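Laundry bench notebook - February, started 9:40 am
Re: what we ask for in the next equipment round

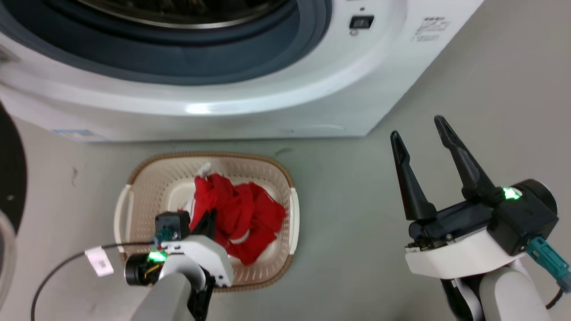
Left arm over the basket with the red garment, right arm alongside, gripper open.

Okay, budget page. I keep promising to write this down properly and then doing it on the backs of packing slips, so this is me being good. The request goes in at the end of the month and I want everybody on the bench to scribble on this before I type it up in the nice form.

The total we can ask for is $1,377. I know, it's an odd number! It's what is left on the equipment line after the arm service contract came out, and we don't get to round it up. Anything over that has to go in the big annual request, and the big annual request takes forever, so let's treat 1,377 as a wall.

What I'd like to get out of it, in the order I thought of things:

Gripper fingers. We're on the tapered black ones and I like them for cloth, they get into a fold without shoving the whole pile around. But we have no spare set for either arm. If a finger goes, we stop. Nultby has a set that fits our gripper base and they quoted me $200 a pair. Two pairs, one for each arm, so $400. I asked if there was a break for buying more and the answer was a very polite no. Lead time wasn't on the quote, must ask.

Question for myself: do we want the same shape again, or one pair with the softer pads? I go back and forth. Softer pads would be kinder to knits and anything with trim on it. On the other hand if I change fingers I have to redo the grasp offsets, and then the old runs don't compare with the new ones, and I've been burned by that before (see the towel pages, ugh). Leaning toward same shape for both pairs and begging a sample of the soft ones.

Cabling. This one's boring and I want it near the top anyway. The cable off the left wrist makes a big loop out to the side, and every time I plan a reach into the drum I'm planning around the loop as well. Grirov sells a sleeve and clip kit for wrists about this size. I haven't got a firm price, the web page says "contact us," which always makes me nervous. I'm going to guess it's cheap and get told off later. While we're in there I want to relabel everything too. The paper tags do the job but they're small and I'd rather have something I can read from standing height.

Spare connectors to go in the same order. The teal ones. We should have a few in a drawer.

Baskets. Don't laugh, this is a real line item! The beige one with the holes all over it is a good basket. Handles on both sides, rim's easy to grab, low enough that the arms can come in over the top without folding themselves up. What I want is more of the same one so we can stage loads ahead of time and not stand there refilling between runs. Thorlacius (the housewares place, I think they do hotels mostly) has a perforated plastic one that looks close. Two of them to start with. I want to hold one before we buy a stack, because if the walls flex more than ours do, the whole edge-following idea goes out the window.

And if they come in another color I'd take one in something dark. Beige basket, pale gray floor, white washer - the depth is fine but the segmentation gets mushy at the rim and I'd like to know how much of that is just color.

Detergent. Yes, we do need it, the garments have to get washed for real every so often or they stop behaving like clothes. I've been buying Purex out of my own pocket and I'd like to quit doing that. Put it under consumables. Unscented if the store has it, the room is small.

Garments. We're heavy on plain stuff and light on things with trim. The red one with the white trim is great for us, it gives the camera edges to find inside a crumple, and I want more along those lines plus a few with no contrast at all to keep us humble. Thrift store run. I don't think that needs a quote but I'll ask what they want for paperwork.

Floor mat. Maybe. The floor's scuffed already so I can't pretend a mat would save it, but the basket sits on bare floor and I'd like it to stay put when an arm leans on the rim. A mat under the basket zone only, cut to size. I could also just tape a corner guide down and see if that does it, for basically nothing. Try tape first.

Not asking for this round:

A second washer. I'd love one, top loader, totally different reach problem. But there's no way it fits in this number once you add delivery and hookup. Annual request.

A new base for the arms. Same.

The better lamp. I keep wanting it because the front of the washer throws a nasty bright patch right below the door, and the glossy panel is never going to stop doing that. But I priced the lamp I liked and it was $500, and I can't make that work with the fingers in there. Cheaper thing to try: move the light we have, or hang something to diffuse it. Somebody remind me there's a roll of diffusion film in the cabinet by the sink. If the film works I'll drop the lamp completely.

Rough math so far. 400 for fingers leaves 977. Cable kit unknown, connectors small, two baskets small, mat zero if the tape holds, detergent and clothes out of consumables if they let me. So even with a bad surprise from Grirov we should come in under. If there's a good chunk left over I'd put it toward a third pair of fingers and make that the soft pair, which gets me out of having to decide.

11:15 am, adding to this. Sent the note to Grirov. Also measured the door opening again for the annual request, numbers are on the whiteboard, please don't wipe them.

To do:
ask Nultby about lead time and a soft pad sample
get one Thorlacius basket in hand
tape guide on floor
find diffusion film
find out if thrift store receipts count as receipts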